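About Pronthorpe Language School

Pronthorpe started with a kettle, a borrowed whiteboard and a class that was supposed to run for one winter. Tâm La had been helping her neighbors get ready for their driving tests, mostly by reading the handbook aloud at the kitchen table and stopping whenever a word made no sense. Word got out. By February there were more people than chairs, so she rented the upstairs room on Udlow Street and put a sign in the window. We're still upstairs, and we now have the floor below as well!

We teach English to adults. Some of our students arrived last month, and some have lived here for decades and want to write a better email, or argue with a phone company, or follow what their grandchildren are saying (good luck with that one, we can't always follow it either). Since we opened, 2,435 people have taken a course with us, and we love it when they drop back in to tell us how things are going.

How we teach

Classes are small, with a limit of 8 students, and you talk from the first evening. We do teach grammar, and we happen to think it's fun, but it comes in when you need it. If you're trying to tell the class what you did last weekend, that's a very good moment to look at the past tense.

Our main course is called Isow. It's built from everyday situations: returning a coat that doesn't fit, calling in sick, asking a landlord to fix the heat, making small talk in a line. Tâm wrote the first version by hand and the teachers have been adding to it ever since – the chapter on parent-teacher meetings alone has been rewritten more times than we'd like to admit. Each unit ends with something to try outside the classroom before the next lesson, and the first part of every class is spent hearing how it went. Those stories are often the best part of the evening.

We also run a writing class in the mornings, a pronunciation workshop, and a course for people who need English for work in health care or kitchens. If you're not sure where you belong, come in for a chat. We'll talk for a while, maybe ask you to write a few lines about yourself, and suggest a group. You can change groups in the first 2 weeks without any paperwork.

The Gulyás Room

Downstairs is our library, named after the Gulyás family, who ran a bookstore in the building for many years and left us their shelves when they retired. There are 1,414 books in it at the moment, plus newspapers, board games and a big table where people do homework together or just sit and talk. Mysteries go out the fastest. Cookbooks come back with the most notes in them, and we've decided we like that!

The room is open before and after every class, and you don't have to be a current student to use it. Former students are always welcome, and so are their kids. 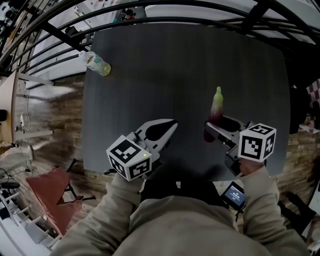

Conversation hour is held in the Gulyás Room every evening at six, and it's free. There's no book and no set topic – people bring a question, a newspaper story or a letter they can't make sense of, and we go from there. Beginners can come and listen until they feel like joining in. If you'd like to try it before signing up for a course, just walk in and say hello.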